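We use cookies to keep this site working and to remember your settings. Accept all | Manage preferences

Workshop notebook – January, late afternoon

Back on the iron gall ink after the holiday gap, and very glad to be, even with the radiator in the back corner knocking away like it wants to be let in. The jars from the Zindov galls have been steeping the whole time we were gone and they smell wonderful, a bit like strong tea left in a barn. I strained them through muslin and then through a coffee filter (slow, slow, I went and ate lunch and came back and it was still dripping) and ended up with 713 ml of brown liquor out of the 1000 ml of water that went in. The galls drink up more than I remembered, so whoever makes the next batch should start with extra.

The Gunawardena recipe calls for the iron sulfate to go in all at once. I split it into small spoonfuls and stirred between each one, mostly for the pleasure of watching it go from tea to slate to something close to black. Gum arabic last, already dissolved, and one clove in the bottle against mold. I labeled it batch 1054 to keep on from the old Zandetti numbering, though I know some of us would like to start fresh from one. Can we talk about that when everyone is in?

First test strokes were on the 200 gsm cotton paper from Flolledau, steel nib, then a reed. It goes on pale gray and I had my usual moment of panic, and then it darkened on the sheet while I was washing up, so all is well! The reed line feathers a little at the start of each stroke. I think that is too little gum, but it could be the sizing on this paper, which feels softer than the last lot.

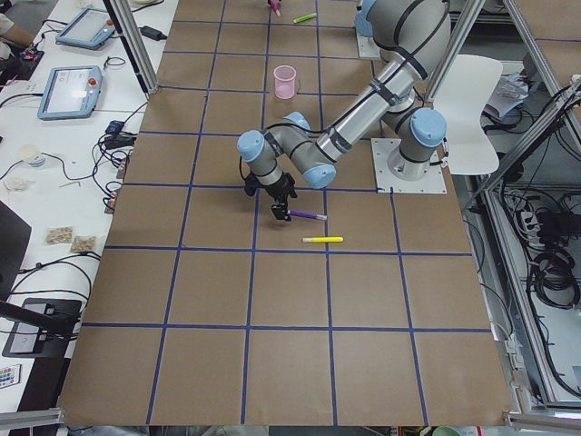

For the fade test I want every ink to get the same size of patch, and last time my penciled boxes wandered all over the sheet. Brown kraft with dark blue tape laid across it in rows of squares would sort that out nicely, one ink to a square, and it would save me ruling anything. I also want a modern marker in the run as a comparison, and a purple one like that with the white cap would do very well – purples have been the first to go in all my window tests so far, so we should see a change early on.

Still to do: a second straining, as there is grit in the bottom of the bottle. Rinse the reed properly this time. Ask for more muslin. And try a spoonful of extra gum in a small jar before touching the main bottle, because I know myself and I will want to tip it straight in.

Get new notebook entries by email. Enter your address to subscribe. You can unsubscribe at any time.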